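Guillot House, Odton: home skills and clothing project
Progress report to the Stovstead Fund
2022-09-14

1. What the grant is used for

The grant supports tenants who move into our flats in Odton after a long time in hostels or in shared rooms. Many of them have never had their own wardrobe. We help them to sort, wash, fold and store their clothes and bedding, and we pay for small things such as hangers, boxes and mending kits.

2. Work done in this period

We planned 25 home sessions and held 18 of them. The remaining seven were moved, mostly for the reason that the tenants received their keys later than the landlord had promised. All seven now have a new date before the end of November.

A session takes place in the bedroom. The clothes are put on the bed in small groups, and the tenant decides for each piece if it is kept, repaired or given away. In the beginning we used the folding table from our office in Plalberg, but it was too narrow for coats and long dresses, and it was heavy on the stairs. The bed is a better surface. We ask that it is made first, with the cover pulled straight, so that small items like socks do not get lost in the sheets.

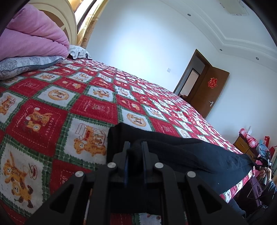
Sorting on the bed: a black garment laid out on a checked fleece bedspread.

Dark clothes need more time than we had expected. Lint shows very clearly on black fabric, and several tenants wanted to throw away pieces which only needed a good brushing. We have therefore added a clothes brush and a lint roller to the starter box. Fleece covers are popular in the flats, as they are warm and dry quickly, but they should be washed apart from dark clothes. This advice is now on the washing card that we leave in each flat.

Until now 252 pieces of clothing were passed on to the exchange rail in Plalberg.

3. Money

From the budget line for materials we have spent 600 euros. The boxes were cheaper than in our application, the hangers a little more expensive. We do not ask for any change between the lines.

4. Next steps

In November we will hold the moved sessions and visit the first tenants a second time, to see whether the storage still works for them. We would also like to offer one mending afternoon in Odton, if the common room is free. The washing card will be printed again with larger letters, as two tenants have asked for this.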